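## Before you put money down on a folding robot

*From the workshop and laundry tips page, kept by Yvonne Wragg*

I get asked every February whether it's time to buy a pair of arms for the folding table. My answer hasn't changed much: price the boring parts first, and then see if you still want it.

**Get the whole quote.** Lumorov wanted $1,031 for a starter set and Surnent wanted $1,523. Neither price had a table in it. By the time I'd added one, plus cable and spare gripper fingers, the cheaper set was $893 dearer than the page said.

**Ask what it folds.** "Garments" is a salesman's word. Ask for T-shirts, then ask for *your* T-shirts, prints and labels and all. Bring a dark one.

**Plan your outlets.** Draw the floor as well as the tabletop. Two arms want more plugs than you think, and the cords have to go somewhere your feet don't.

**Buy the table for the shirt.** Lay your biggest one out flat with the sleeves open and leave space at both ends for the arms.

**Don't pay for a service plan in the first month.** Rellness offered me one at $49 a month and couldn't say what it covered – I asked twice.

Floor space, grip, fabric and table, all worth a look before you sign: 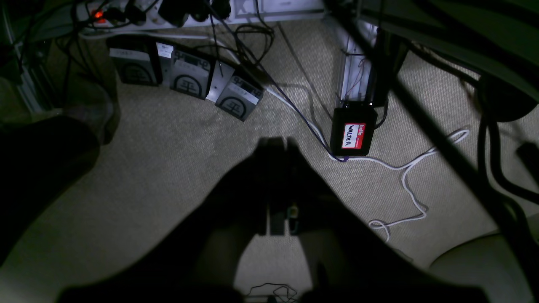
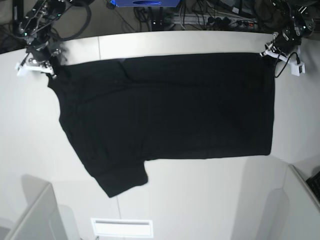
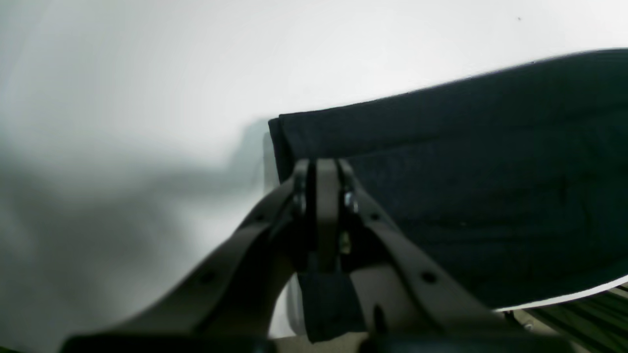
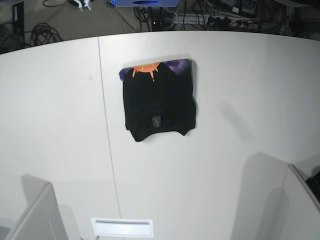 If a seller only has a video, ask to see ten shirts in a row with no cuts. Suvarna agreed to that, which got them onto my short list, though I haven't bought from them either. Time it yourself, and count the minutes a person spends putting each shirt down and taking it away again. Those minutes belong in your budget.

Used sets come up now and then. Check that the spare fingers are still sold before you drive out to look at one.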